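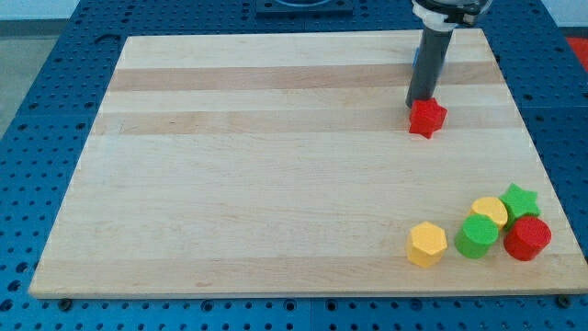 연한 색 원목 도마. 갈색 띠 두 줄이 가로로 지나간다.

Mariann Sipos · 1월

나무 도마 오일 마감에 대해 정리합니다. 작년에 쓴 글은 건조 시간 부분이 부실해서 다시 씁니다. 길어서 나눠 올립니다.

1/ 먼저 용어부터. 미네랄 오일은 굳지 않는 오일이고, 아마인유와 동유(텅 오일)는 산화 중합으로 굳는 건성유입니다. 호두 오일도 건성유에 들어가지만 굳는 속도가 느립니다. 올리브유와 콩기름은 도마에 쓰지 않습니다. 산패해서 냄새가 납니다.

2/ 굳지 않는 오일은 나무 섬유 사이에 머물다가 세척할 때마다 조금씩 빠져나옵니다. 그래서 주기적으로 다시 발라야 합니다. 건성유는 한 번 굳으면 오래가지만 완전 경화까지 몇 주가 필요합니다. 표면이 손에 묻어나지 않는 것과 속까지 굳은 것은 별개입니다.

3/ 사포 순서. 칼자국이 깊으면 스크레이퍼로 먼저 밀고, 그다음 200방, 마지막에 400방. 400방에서 멈춥니다. 더 곱게 갈면 표면은 매끈해도 오일 흡수가 줄어듭니다. 방향은 항상 결 방향. 원형 샌더를 썼다면 마지막 방수는 손으로 결을 따라 한 번 더 갑니다.

4/ 200방이 끝나면 물 적신 천으로 표면을 닦고 완전히 말립니다. 섬유가 일어나는데, 이걸 400방으로 가볍게 걷어냅니다. 생략하면 첫 설거지 후에 표면이 까슬해집니다. 단풍나무처럼 조직이 치밀한 수종도 마찬가지입니다.

5/ 도포량. 제 도마는 425×300mm 정도인데 첫 회에 앞뒤와 옆면을 합쳐 대략 5티스푼이 들어갑니다. 마구리면이 가장 많이 먹습니다. 마구리부터 바르고, 흡수가 멈출 때까지 덧바른 뒤 넓은 면으로 넘어갑니다.

6/ 앞뒤 양면을 같은 횟수로 바릅니다. 한 면만 바르면 수분 출입 속도가 달라져서 판이 휩니다. 윗면만 관리한 도마가 접시처럼 오목해졌다는 문의를 자주 받는데 대부분 이 경우입니다. 약하게 휜 판은 볼록한 면을 위로 두고 며칠 놔두면 어느 정도 돌아옵니다.

7/ 집성 도마는 접착선을 확인하세요. 색이 다른 판재를 붙인 제품은 수종별 수축률이 달라서 건조한 겨울에 경계가 손톱에 걸릴 수 있습니다. 단차만 있으면 사포로 끝납니다. 틈이 벌어졌으면 오일을 바르지 말고 재접착이 먼저입니다. 오일이 들어간 틈에는 접착제가 잘 붙지 않습니다.

8/ 왁스. 밀랍과 미네랄 오일을 무게 기준 1:4로 중탕합니다. 저는 Nurnosard 밀랍을 쓰고, Gizella Sárközi 씨는 Nollonance의 완제품 밤을 씁니다. 둘을 나란히 한 계절 써 봤는데 발수 지속은 비슷했고, 완제품 쪽이 겨울에 덜 딱딱해서 바르기는 편했습니다.

9/ 건성유를 먹인 천은 뭉쳐서 버리지 않습니다. 산화열로 자연 발화할 수 있습니다. 한 장씩 펴서 야외에서 말리거나 물에 담가 밀폐한 뒤 버립니다. 미네랄 오일만 묻은 천은 자연 발화 위험은 없지만 불에는 탑니다.

10/ 재도포 시점은 물방울로 판단합니다. 표면에 물을 몇 방울 떨어뜨려 맺히면 그대로 쓰고, 바로 퍼지면서 색이 짙어지면 다시 바릅니다. 달력 기준으로 정해 두는 방식은 권하지 않습니다. 사용 빈도와 난방에 따라 차이가 큽니다.

11/ 댓글로 들어온 질문. 식기세척기는 안 됩니다. 생선 냄새는 굵은소금과 레몬으로 문지르고 찬물에 헹군 뒤 세워서 말립니다. 동유는 희석제가 섞이지 않은 순수 제품인지 성분표를 보고 고르세요.

12/ 마구리 도마(엔드그레인)는 흡수량이 훨씬 많아서 위 도포량이 맞지 않습니다. 그쪽은 월요일에 따로 올립니다.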